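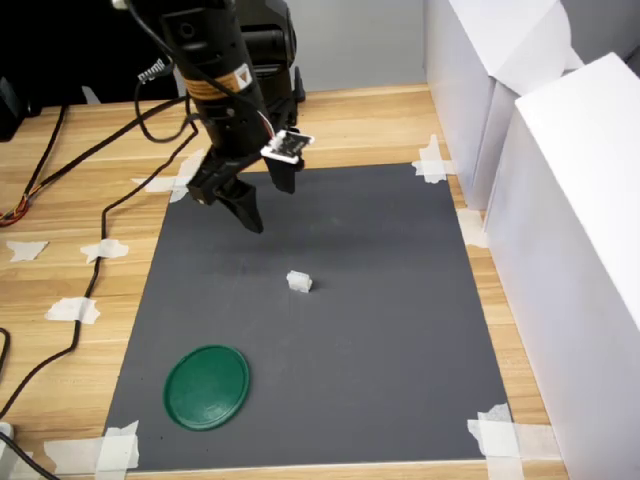
Warning label, yellow and black, triangular symbol. Item 3.

Parkside Building, Second Floor – Walk-Through Checklist and Comments
Date: January 26, 2023
Inspected by: Omolara Igwe
Copy to: Kaiwen Qian, Okoth Property Services

Marks used: OK, FIX, or ASK. ASK means I was told something and have not seen proof of it.

1. Exit doors and stairs
Main stair door closes and latches: OK
Rear stair door closes and latches: FIX
Comment: The rear door was listed as repaired on the last sheet. It stops an inch short of the frame unless you lean on it. Either the repair was never done or it lasted a very short time. I would like to see the work order before anyone signs this off again.
Exit signs lit: OK
Battery backup tested: ASK. "They're all new" is not a test result.

2. Fire extinguishers
Mounted and easy to reach: FIX in the copy room (behind a stack of chairs)
Monthly tags initialed: ASK
Comment: Every month back to May carries the same initials in the same pen. Maybe somebody is very consistent. Please send me the name of the person doing these checks.

3. Labels and warning signs
Electrical panel labeled: FIX. Breakers marked "misc" don't count as labeled.
Warning labels readable: OK where seen
Chemical closet sign: FIX. It has faded to a pale pink. 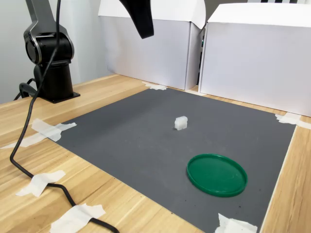

Cable on tabletop. See item 4.

4. Cords and cables
No cords across walkways: FIX, room 844. An extension cord runs from the hall outlet under the door.
Cables on tables kept back from the edge: FIX, tidy and clip
No power strips plugged into power strips: FIX, 2 found
Comment: I was told the hall cord is temporary. It was temporary last time too, and there is now carpet tape over it. Add an outlet or move the printer.

5. Kitchen
Outlets near sink trip when tested: OK
Space heater: FIX, remove
Microwave clean and in working order: OK, grudgingly
Comment: The Sitik heater under the counter has no tip-over switch that I could find. The staff say it has one. I tipped it and it kept running.

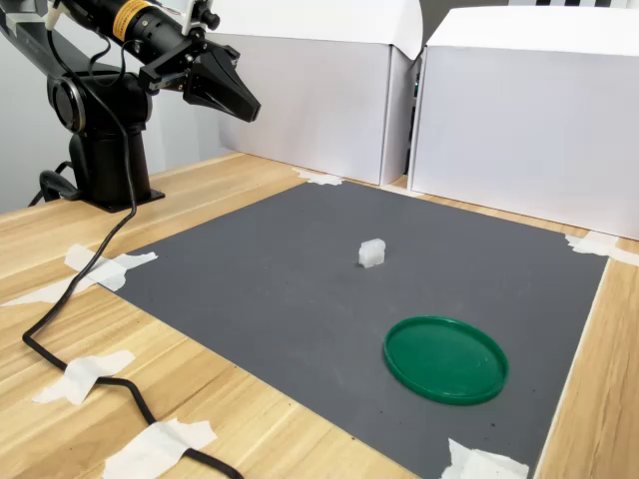 Tabletop, rear corner, with mounting plate. See item 6.

6. Furniture and fixed equipment
Mounting plates fixed to tabletops: OK by eye, bolts not checked with a wrench
Tall shelves anchored to wall: FIX in storage, ASK elsewhere
Comment: Cisolstead supplied the shelving and says anchors were included. Included in the box, perhaps. I can rock the end unit with one hand – please don't load the top shelf until that changes.

7. First aid
Kit stocked: FIX. Plenty of finger bandages, no gloves, no gauze.
Eyewash bottle in date: FIX
Posted emergency numbers current: ASK

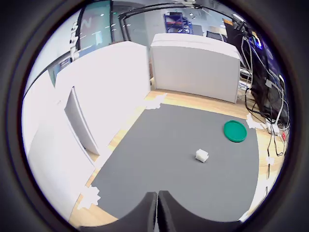 Mat on wood floor. See item 8.

8. Floors and mats
Mats lying flat: OK
Small items left on mats: FIX, pick up
Entry mat: FIX, front corner curls
Comment: Kaiwen says the entry mat will flatten out once the weather warms up. I have my doubts. Replace it.

Follow-up
Items 1, 4 and 6 within 5 working days. I'll come back and look for myself, so a reply saying "done" won't close anything.

O. Igwe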